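23 July 2025

Too hot to sleep and too tired to read, so you get me, diary. It's past eleven and the fan is doing that ticking thing again.

Choir tonight. I nearly didn't go. I had the whole excuse worked out in the car (headache, early start, the usual) and then I was pulling into the lot at Brasthorpe with the windows down and I could hear the altos warming up through the open doors, and that was that. I'm so easy! Play me a scale and I'll follow you anywhere.

We finally started the Skollasach. I've been dreading it since the sheet music came in the mail, 19 pages, half of it in seven-eight time, and the words are all consonants. Si-eun Um had us speak it first with no notes at all, just clapping and muttering like a room full of people who'd lost their keys. Then she added the tune one line at a time. By the break we had the first four pages more or less standing up. Not pretty, but standing. The tenors came in early every single time at the same place and every single time looked surprised about it.

She moved me down to second alto. I've been fretting about it all evening and I think I'm fine with it? I sang first for so long that it feels like part of my name. But my top notes have been thin since spring, I know they have, and sitting a third lower tonight I could really lean on the sound for once. There's a bit on page two where the seconds hold one long note while everyone else climbs all over it, and I got goosebumps. I was the floor! I liked being the floor. Ask me again in October when we have to do it in front of people.

The Urnside concert is back on, by the way. We'd all heard it was dead. Now it's two nights instead of one, and we're sharing the program with a brass band, so at least it'll be loud. I put my name down for both. I also put my name down to bring lemon bars, which I don't know how to make. Future me can deal with that.

Drove home the long way past the reservoir. Practiced the seven-eight on the steering wheel - ONE two ONE two ONE two three - until I missed my turn and had to go around by the feed store. Two deer in the ditch there, totally unbothered by me and my counting.

Mom called while I was eating cereal over the sink. She wants to know if I still have Grandma's hymnal, the one with all the pencil marks. I do, it's in the closet with the Christmas music, and I said I'd mail it, and then I went and opened it and of course now I don't want to. Grandma wrote "breathe!!" next to almost everything. She marked up the alto line all the way through. I'd forgotten she was an alto. I'm going to copy some of her markings before I send it back. Or maybe I'll drive it over myself and make Mom sing with me, she always pretends she can't.

I did my listening homework stretched out, with the practice recording on and my eyes shut. A long cream sofa with button-tufted back cushions is a dangerous place to learn seven-eight. I got through it 4 times and I remember maybe one and a half of them. 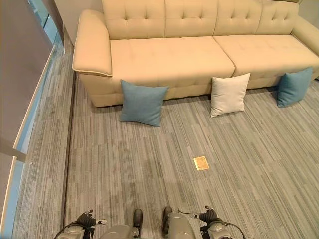
## Before next Wednesday

- Pages one to four from memory, words too. Say them in the shower if I have to.
- Mark all the breaths in pencil. (Grandma would insist.)
- Email Si-eun about the long note on page two. Do we stagger the breathing or does she want us to pass out together?
- Find a lemon bar recipe that doesn't need a candy thermometer.
- New black shoes for Urnside, flat ones. The old pair squeaked all through the spring concert and I could hear it in the quiet parts.
- Call Mom back about the hymnal.

Ok. It's finally cooling off a little and there's a moth walking across this page. I've had that tenor line in my head for an hour, the early entrance and everything, and it's starting to sound right to me. Turning the light off now.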